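The Haltlow Prize for Regional Fiction paid 600 dollars and came with a dinner, and Nahom Demissie had already spent the money and was looking forward to the dinner when the letter arrived saying he'd come in second.

Second place was a subscription to the Haltlow Review. He already had one. He'd bought it in March, at full price, on the theory that judges notice these things.

"Who won?" said Letay, who was eating cereal over the sink.

"Doesn't say."

"It says right there. 'First place, L. Wako.'"

"There must be a lot of L. Wakos."

Letay Wako rinsed her bowl. They had shared the apartment on Endale Street for three years, and in that time he had read her parts of his novel on 57 separate evenings. She knew the number because she'd kept a tally inside the pantry door, next to the one for mice.

"You don't write," he said.

"I wrote one."

"When?"

"You were doing chapter nine. I had a pad."

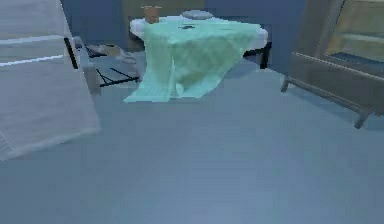 Nahom sat down on the arm of the couch, missed slightly, and sat down again. His own entry had been called "The Cartographer of Pluvulau," and it ran to 316 pages, which the rules did not technically forbid. It had a glossary. It had a river that stood for his father and a second river, in case anyone missed the first.

"How long is yours?" he asked.

"Six pages. Double spaced."

"What's it about?"

She took a while drying the spoon.

"A guy," she said.

"What kind of guy?"

"He's working on a book."

"Is he sympathetic?"

"The judges thought he was very funny."

He considered this. Down the hall the neighbor's phone rang, and they both listened to it as though it might be for them.

"Does he have a name?"

"Norman."

"Norman," said Nahom, relieved, and went to look for a clean shirt. The dinner was at seven, winners could bring a guest, and he had roughly 300 things he wanted to say to the judges about rivers.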